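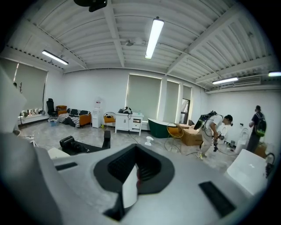

Painting the underside of a tin roof is a job you do once, and you then spend the rest of your life recommending it to people you don't like. I did the big shed at Clasthorpe over the Christmas break and have been asked how, so these are my notes. They assume a white corrugated ceiling with the beams left exposed and running in several directions, as above, where every beam is one more thing to cut in around and every groove has to be got at separately.

## What you need

- 16 litres of low-sheen exterior acrylic (colour: white, unless you enjoy caves)
- Metal primer for bare or rusty patches
- A long-nap roller sleeve, plus a mini roller for the grooves
- Extension pole, angled brush, sugar soap
- Drop sheets, and a hat you have stopped loving

## Doing it

1. Brush down the cobwebs. Start at the far end and work towards the door, keeping your mouth shut.
2. Wash with sugar soap, rinse, and leave it overnight. In December mine was dry before I'd found the ladder, but leave it anyway.
3. Spot-prime the rust. Screw heads count as rust even when they look innocent.
4. Cut in along both sides of each beam, one bay at a time. Where two beams meet at a silly angle, dab.
5. Roll *along* the corrugations. Going across them paints the ridges beautifully and leaves you with a striped ceiling.
6. Second coat the next morning, in the other arvo's clothes.

The beams can be done to match or left alone. I spent 227 minutes masking one lot so they'd stay as they were, then slipped with the brush and painted the lot.

Wash the rollers straight away. The sleeve I left in a bucket at Clasthorpe is now a structural item.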